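Teaching by demonstration (robotics)

Teaching by demonstration is a way of getting a robot to perform a task by showing it the task, in place of writing out each motion as code. A person either moves the robot's arm directly by hand or drives it from a distance with a controller, while the system records what the arm does and what its cameras see. The recordings are later replayed, edited, or used to train a program that picks the robot's next movement.

The method is used in factories for welding, painting and packing, and in research for household work such as opening doors, folding cloth and operating kitchen appliances. It overlaps with the wider field known as imitation learning, but the two terms are not the same. A demonstration can be recorded and played back without any learning taking place.

Contents
Methods
Household tasks
Recording
Quality of demonstrations
Limits
See also

Methods

Hand guiding, also called kinesthetic teaching or lead-through, is the older of the two main methods. The motors are set so that the arm carries its own weight but gives way when pushed. The teacher takes hold of the arm near the wrist and walks it through the motion. Because the teacher is in contact with the arm, resistance from a stiff hinge or a tight fit is felt at once. The drawbacks are that the teacher's hands and body may block the cameras, and that moving two arms together this way is hard for one person.

Remote control, usually called teleoperation, keeps the teacher off the robot. The operator may use a joystick, a handheld tracker, or a smaller copy of the arm whose joints match those of the robot. In the last arrangement the copy is known as the leader and the robot arm as the follower. With 2 leaders and 2 followers, one operator can run both arms at the same time, each hand doing a different part of the job.

Some laboratories use a third method in which there is no arm at all during recording. The teacher holds a gripper fitted with a camera and does the task with it. This is quick, but the motions recorded may be ones that a given arm cannot reach.

Household tasks

Kitchen appliances are common subjects for demonstration because they combine several kinds of contact in a small space. A toaster oven has a door that swings on a hinge, knobs that must be gripped and turned, and a rack that has to be cleared when something is put in or taken out.
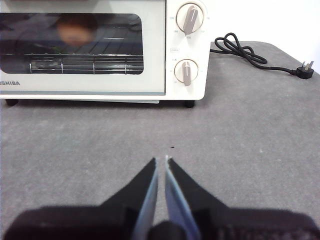

A demonstration of this kind is normally split into stages. Opening the door is one stage, placing an item on the rack is another, and closing the door is a third. Turning a knob is often recorded separately. The fingers have to be lined up with the grip of the knob before they close, and a small error in angle makes them slip off. Operators are usually told to pause briefly before contact so that the start of each stage is easy to find in the recording.

Glass doors need some care. A dark pane can reflect people and lights in the room, and a program trained in one room may come to depend on what it sees in the glass. The usual remedy is to record in more than one place, with different lighting and with the appliance set at different angles.

Recording

A typical recording holds the joint positions of each arm, the opening of each gripper, and video from one or more cameras. A camera at the wrist gives a close view of the fingers and the object. A fixed camera gives a wider view, in which the position of both arms can be followed. The streams have to share a clock. If the video lags behind the joint data, the program learns to act on a picture that no longer matches the arm.

File layouts differ from one system to the next. The Vitar format stores each demonstration as a single file, with the video packed alongside the joint data. Gonov, an open toolkit for leader and follower arms, keeps video and joint data apart and ties them together with an index. Converters exist in both directions, although notes typed in by the operator are lost when going from Gonov to Vitar.

Quality of demonstrations

How many demonstrations a task needs depends on how much the setting varies. In the Cudeck appliance trials, which began in January, each operator recorded a door-opening task in 8 starting positions, with 3 attempts at each. Attempts in which the gripper missed the handle and was brought back for another try were kept and labeled as recoveries.

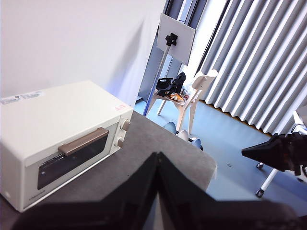 Visser objected to keeping them, arguing that a program shown many recoveries will also copy the misses that come before them, and that the faulty part should be trimmed so that only the correction remains. The Cudeck group answered that trimming removes the moment at which the arm leaves its normal path, and that a program without it has nothing to go on when it drifts. Both practices are still in use.

Operator skill matters as well. New operators tend to move in short bursts and stop often, and these stops show up later as hesitation in the trained robot. Practice sessions are therefore left out of the final set in most projects. Mixing several operators gives more variety — but it also gives the program several different ways of doing the same thing, which some training methods handle badly.

Limits

A demonstration shows what was done without saying why. If the teacher always approaches a handle from the right, the recording does not tell whether that matters. Force is another weak point. Many leader arms give the operator no sense of how hard the follower is pushing, so tasks that depend on pressure are often taught by hand guiding or with added force sensors.

Collecting demonstrations is also slow, as each one takes at least as long as the task itself, plus the time needed to reset the objects.

See also

Imitation learning
Leader and follower arms
Teach pendant
Teleoperation

Page last edited 2022-05-03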